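Gaming Operations and Regulation
Unit 7: House edge, hold, and why they are different numbers
Handout prepared by Amparo Bermúdez

Bring this one with you to the review in May, with your own notes scribbled all over it. I love this unit! It's where the math from the first weeks finally meets the paperwork a casino has to send to its regulator, and once you see how the two fit together you will never read a monthly revenue report the same way.

Words we need first

Handle: all the money wagered. If one player bets $1 on a slot machine 500 times, the handle is $500, even if she walked in with a $50 bill.

Drop: at a table game, the cash and credit slips that go into the locked box under the table. Drop is money exchanged for chips, and plenty of those chips may never be bet at all.

Win: what the house keeps after paying the players. Regulators usually call this gross gaming revenue, and in most places the tax is figured on it (some promotional credits may come off first, so always read the definitions section of the statute).

House edge: the share of each bet the house expects to keep over the long run. It comes from the rules and the payouts, and a busy night doesn't change it.

Hold: win divided by drop at the tables, or win divided by handle on slots and sports. Hold is measured after the fact, and it bounces around.

Edge on a single-number roulette bet

A double-zero wheel has 38 pockets. A straight-up bet pays 35 to 1. Bet $1 on every pocket and you have spent $38, and you get back $36 (your $35 win plus the dollar you bet). The house keeps $2 out of $38, or 5.26 percent. Take away the double zero and the same bet costs you $1 out of $37, or 2.70 percent. One little green pocket nearly doubles the edge, which I still find delightful after all these years of teaching it.

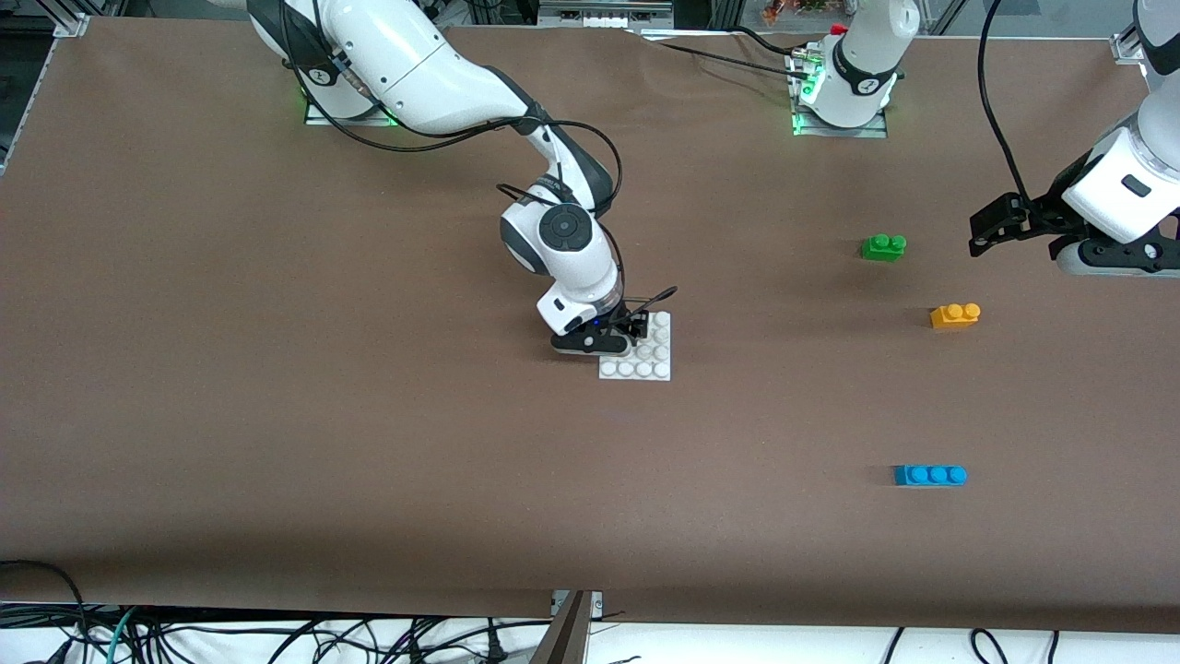 Robot arm with a two-fingered gripper over a paper-covered table.

Edge and hold on the same table

Take our practice casino, the Ornska, and its one double-zero wheel. Players buy in for $500 in one evening. They bet, win some, bet the winnings again, and by closing they have put $2,000 in total bets on the layout. Expected win is 5.26 percent of $2,000, so $105.20. Divide that by the drop of $500 and the expected hold is 21.04 percent.

Same wheel, same rules, and two percentages that look as if they came from different planets! The gap comes from chips being bet over and over. Longer sessions mean more re-betting and a higher hold, while a player who buys in for $80 and cashes out after one spin pulls the hold down.

Sports betting is a looser case. The book at the Hedano sets its prices to leave a margin, but the real hold depends on results and on where the money landed. One weekend of favorites winning can turn it negative. Parlays push it up, as the margin on each leg multiplies.

For discussion

The Kettunen reports a table hold well above the Sirkard for the same month. Both run identical rules. List the reasons that could explain it before you suspect an error, then say which records you would ask for.

Rework the Ornska example with a single-zero wheel and the same total bets. How far does the expected hold fall?

Reading for next time: the chapter on drop box counts and who is allowed in the count room.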